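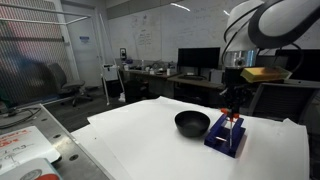 The arm over its blue holder at the Skorari workshop, with the black bowl next to it.

2020-03-12

I spent a good chunk of yesterday afternoon watching a robot get taught to handle a thin metal rod, and I had a much better time than I expected to! The folks at Skorari, the small automation outfit out on Bullow Road, have been working on a project they call Clinine, and they finally let me come by and see how the lessons go.

If you've been picturing somebody typing in numbers all day (I was), it's a lot more like teaching a kid to tie a shoe. One way is to take hold of the arm and walk it through the job yourself, nice and slow, while the computer keeps track of where every joint goes. The other way is to sit off to the side and steer it by remote control. Skorari does both, and there's a friendly argument going on over which one makes the better teacher. The hand-guiding people say you can feel when something is about to jam. The remote people say your own body keeps getting in the way, and that the robot ought to learn from what it can do without a person hanging off its elbow.

Either way, every run from start to finish gets saved and counts as one lesson. They have 1603 saved from guiding by hand and 3031 from the remote, so the remote crowd is winning on volume at least, and they made sure I knew it.

The job sounds like nothing. There's a slim rod, a little blue holder, and a gripper with bright orange tips, and the point is to get the rod lined up where it belongs. I do this kind of thing every time I put a pen back in its cap and I have never once thought about it. Then they gave me a turn at the remote.

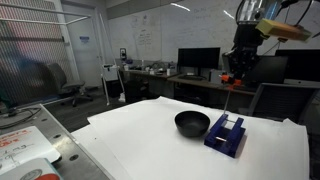 My first try was awful. I came in too far to one side, overcorrected, and then sort of hovered there hoping things would sort themselves out. It took me nearly 2 minutes to get close to the right spot, and I was gripping the controls like I was landing a plane. What got me was depth. Left and right I could manage fine, but judging how far down I was took all the concentration I had, and I kept stopping to lean over and look from the side.

They kept my run, by the way. I figured it would go straight in the trash, but the slow and wobbly ones get saved too, with a note attached, so the robot has something to go on when it drifts off line. I'm choosing to take that as a compliment.

The money for this round comes from Dlamini, a parts supplier that would like to hand off some of its fiddlier assembly work. Skorari plans to switch to a second kind of holder next, and a small open house is penciled in for May, with visitors getting a turn at the remote if the schedule holds. Kids are welcome as long as they come with a grown-up. I've already asked for another go, and I'm bringing my reading glasses.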